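How to Submit a Written Comment on a Proposed City Ordinance

Office of the City Clerk, Woston

Residents of Woston may comment in writing on any ordinance placed before the City Council. Comments received by the deadline are copied to every council member before the vote and become part of the permanent public record. This page explains how to prepare a comment, where to send it, and what happens after it is filed.

Who may comment

Any person who lives, works, owns property or attends school in Woston may submit a comment. Registration to vote is not required, and there is no minimum age. Organizations may comment through an authorized officer, who should state his or her title below the signature.

Step 1. Find the file number

Each proposed ordinance is assigned a file number when it is introduced. The number appears at the top left of the first page and on the council agenda. If you cannot locate it, call the Clerk's front desk and give the subject of the ordinance. Please do not send a comment without a file number. Unnumbered comments are treated as general correspondence and may not reach the council before the vote.

Step 2. Read the current text

Ordinances are often amended between first and second reading. Check the revision date in the footer and confirm that the section you wish to address has not been renumbered or removed. Printed copies may be read at the Clerk's office and at the Loder Street library. 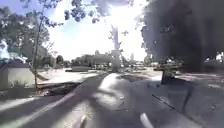
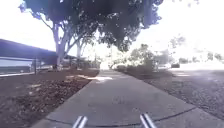
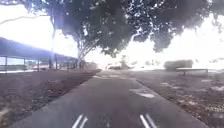 Step 3. Write the comment

State your position in the first sentence: support, oppose, or support with changes. Follow it with your reasons, citing section numbers where possible. A comment may not exceed 700 words. Longer comments are accepted for the record, but only the first 700 words are copied to council members.

If you are asking for a change, supply the wording you would like to see. Council staff can act on "strike the second sentence of Section 4" far more easily than on a general request for improvement.

Comments may be written in any language. The Clerk's office arranges translation into English and files both versions together – please allow two additional business days.

Step 4. Sign and identify yourself

Include your full name and street address. The address is used to confirm eligibility and is removed from the copy posted online. Your name is not removed. Residents enrolled in the state address confidentiality program should speak with Deputy Clerk Malathi Iyengar before filing.

Step 5. File the comment

Comments may be delivered to Room 855 at City Hall, mailed to the same room, or left in the drop box at the north entrance. Mailed comments must be received, and not merely postmarked, by noon on the business day before the meeting. For items on the final agenda of the year, the filing deadline is 15/12/2025.

After you file

The Clerk's office stamps each comment and issues a receipt. Keep the receipt until the comment appears in the online file. If it has not appeared within two business days, or four if translation was needed, contact Records Supervisor Abelardo Llanos and quote the receipt number.

A comment may be withdrawn in writing at any time before the vote is called. Once the vote has been taken, the comment stays in the record, although a correction may be attached to it.

Filing a comment does not reserve a place to speak at the meeting. Speaker cards are available outside the council chamber and must be handed in before the item is called.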